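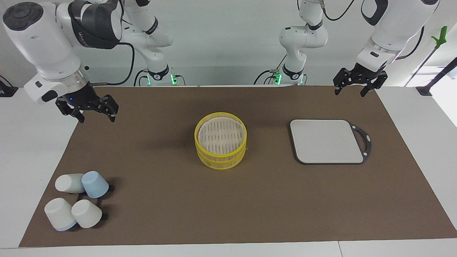
Standing In for the Supervisor: How Deputies Learn Their Role at a Small Distribution Company

Project report, Organizational Behavior
Blažena Polák and Libor Zeman

Summary

Our project looked at what happens in a small company when a team supervisor is away and another person has to lead. We worked with Huredport, a distributor of plumbing and heating parts with sites in Escobedo and Trurville. We interviewed eight employees, read the handover notes from one spring and summer, and sorted a sample of decisions by who made them. Our main finding is that deputies at Huredport were chosen early and prepared late. Most of them knew they were the deputy. Few of them could say which decisions were theirs.

Background

Courses on leadership tend to deal with people who already hold the job. We were more interested in the person one step down, the one who leads for a week in July and then goes back to regular work. This person has to act with authority for a short time, among coworkers who will be equals again the following week.

Huredport uses the title "shift second" for this role. It comes with a small amount of extra pay and a line in the job description that reads "acts for the supervisor in his or her absence." The company had no further written guidance when we started. Each supervisor explained the role in his or her own way, and two of the supervisors told us they had never explained it at all.

Our questions were:

How does a shift second find out what the role includes?
Which decisions does a shift second make, and which are held until the supervisor returns?
What would have helped before the first absence?

Method

We held eight interviews of 30 minutes each. Four were with shift seconds, two with supervisors, and two with warehouse staff who had worked under both. We used the same list of questions each time but let people talk past it. Libor took notes and Blažena asked the questions. After the third interview we switched the order of two questions, as people kept answering the second while we were asking the first.

We also had access to the handover notes. Huredport keeps these in Ivow, the scheduling program used at both sites, where any user can attach a comment to a shift. The comments were short and uneven. Some said only "all fine." Others ran to a full page with names of customers, which we removed before working with the text.

From these notes we took 100 decisions made or postponed during supervisor absences. We each sorted them alone into four groups: made by the second, made by the second after a phone call, passed to another manager, and left waiting. Then we compared our lists. Where we disagreed, we went back to the note and talked it through. The cases we could not settle were mostly ones where the note did not say if a call had been made.

Miloslav Hájek at the Escobedo site helped us get permission for the notes and answered many questions about the abbreviations in them.

Findings

How people learned the role

None of the four shift seconds had received training for it. All four described learning it during the first absence. One said the supervisor left on vacation and handed over the keys and a phone number in the parking lot. Another had been filling in for so long before getting the title that no change was noticed by anyone, including the person in question.

The seconds who felt most comfortable had sat in on things before they needed to. One had been invited to the morning call with the drivers for several months. Another had been asked to write the vacation schedule and have it checked afterward. Neither of these was planned as training. The supervisors described them as ways to save time.

Which decisions were made

Routine decisions were made quickly and without calls. These included moving people between stations, approving a swap of shifts, and choosing which truck to load first. The seconds did not think of these as leadership, and several had to be asked more than once before they counted them as decisions.

Decisions about money were usually passed on. A second at Trurville kept a customer waiting most of a day over a small refund that the supervisor would have approved in a minute. There was no rule against approving it. The second assumed there was.

Decisions about people were most often left waiting. If a coworker came in late several times in a week, the note would say so and nothing else. The seconds explained this in similar terms. They would be working next to that person again soon, and they did not want to use an authority that was only on loan. The supervisors, on the other hand, told us they expected late arrivals to be handled on the spot. Neither side had raised this with the other.
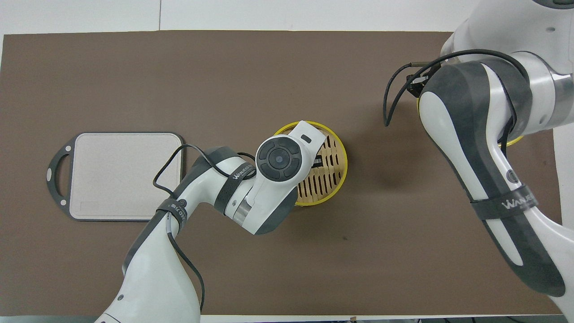
Dalibor Oravec read a draft of this section and said we were too hard on the seconds here. In his view, waiting is often the correct decision, and a second who writes down a problem clearly and hands it over has done the job. He added that a supervisor who comes back to find a conflict already "solved" by a stand-in may have more work than before, and that our four groups made waiting look like a failure.

We think this is a fair point and changed the name of the fourth group, which had been "not handled." We did not change the finding. In the notes we read, waiting was seldom described as a choice. There was no line saying "I am leaving this for you and told him so." If the second had told the coworker that the matter would be taken up later, the delay would have looked different to everyone on the shift.

The phone

We had expected the phone to matter less than it did. One supervisor asked to be called about anything at all and was called constantly. The other asked to be called only in an emergency and never said what an emergency was. Under the first supervisor the second made hardly any decision alone. Under the second supervisor there were more decisions, and also more waiting.

Tatiana Zeman suggested a middle way during our visit to Trurville: one fixed call in the late afternoon, with everything that could wait held for it. She had used this at an earlier job. The site tried it during one absence while we were still collecting notes. One absence is too little to judge by, but the second asked to keep the arrangement.

Recommendations

We gave Huredport a one-page list. In short form:

Write down which decisions belong to the second, with an amount for refunds.
Hold a practice day with the supervisor in the building but not leading the shift.
Agree on one call time before each absence.
Tell the whole shift who is leading and until when.
After each absence, spend 30 minutes going over the decisions together, including the ones left waiting.

The company has adopted the first and the fourth. The practice day was thought difficult to schedule in the busy season and will be looked at again in the fall.

Limits of the project

Eight people is a small group, and they all work for one company. The supervisors chose which staff we could talk to, although they did not sit in on the interviews. The handover notes show only what someone thought worth writing. A second who made a good decision and forgot to mention it does not appear in our sample.

We also did not speak with customers or drivers. The drivers at Escobedo in particular seem to have opinions on who runs a good shift, and we would include them if we did the work again.

Division of work

Blažena carried out the interviews and wrote the background and findings. Libor took the interview notes, prepared the comments exported from Ivow, and wrote the method and limits sections – the recommendations were written together. The sorting of the decisions was done by both of us separately, as described under Method. The interview questions and the blank sorting sheet are in the course folder under September.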